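Home | Kitchen | Workshop | Bench Notes | Search

Taping a Table for Plate-and-Rack Recording

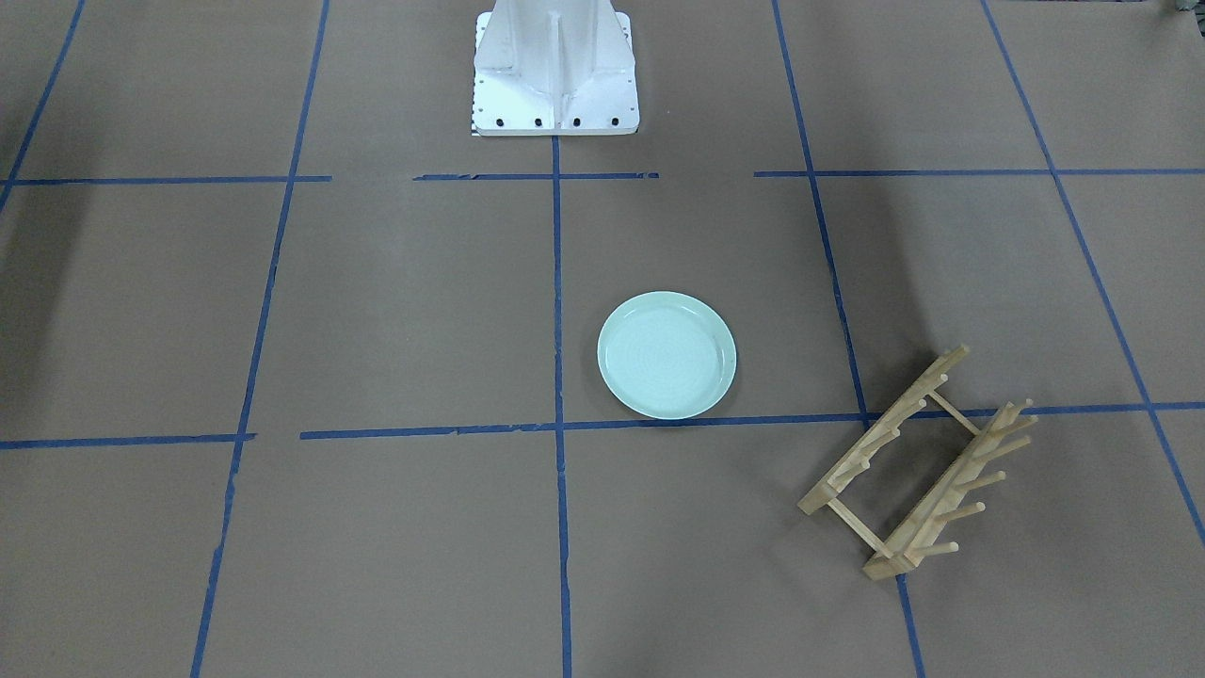
Start layout: mint-green plate near the center, wooden dish rack to the lower right, blue tape on kraft paper.

These notes apply to the dish loading task at the Stunholm bench. The policy is trained on teleoperated episodes, and most bad batches trace back to the table.

Paper. Use matte brown kraft. Glossy wrapping paper throws highlights that move with the lights. Pull it tight before taping and replace it when it wrinkles or picks up grease. Deolinda Correia changes hers every 100 episodes. We go longer in March, when the shop air is drier.

Tape. Painter's tape comes up without tearing the paper if you peel low and slow. Run the line under the base pedestal first and work outward. Gaps and ragged ends are harmless. The grid is for the operator, who needs to know which cell the plate goes in. Do not re-lay a strip in the middle of a batch.

Placement. Draw the plate cell and the rack angle from the Jorkel sheet before each episode. Left to themselves, operators put the plate in the same two cells. Turn the rack as well as moving it. A policy that has only seen a square-on rack will miss the pegs when it is skewed.

Objects. Keep the plate and rack as the only loose items for the first 402 episodes. Add a second plate after that, in a separate batch with its own name.

Recording. Start with the arm parked. Stop when the plate is released and the arm is parked again. Episodes over 51 seconds usually contain a regrasp; tag them and keep them. Delete an episode only if the operator bumped the table or the log has a hole in it. Dropped plates go in the failure folder, labeled by cell.

Checking. Play back every 20th episode at full speed. Cristóvão Macedo's script for the Urar logger flags frozen joints but does not catch a rack that slid between takes. Compare first frames by eye.

Wood racks: wipe with a barely damp cloth. Do not soak. Clegg putty holds a rack that creeps, one pea-sized bit per corner.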